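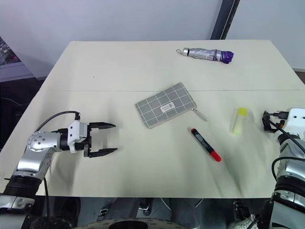

Figure 3. Left arm with its two-finger gripper open over a white tabletop.

4.2 Cast exits and viewer talk

We were delighted by how much fans of the daytime serial Pondine had to say when a lead actor left. Our October sample holds 943 forum posts from 201 viewers, and 63 of those viewers wrote about the exit before the final episode aired. Many went back to old storylines — the Stokberg wedding came up again and again — and argued over whether the part should be recast. Posts on Lillidov, a weekly drama, were shorter and far less heated. We find this contrast exciting, and Section 5 looks at it by length of viewing.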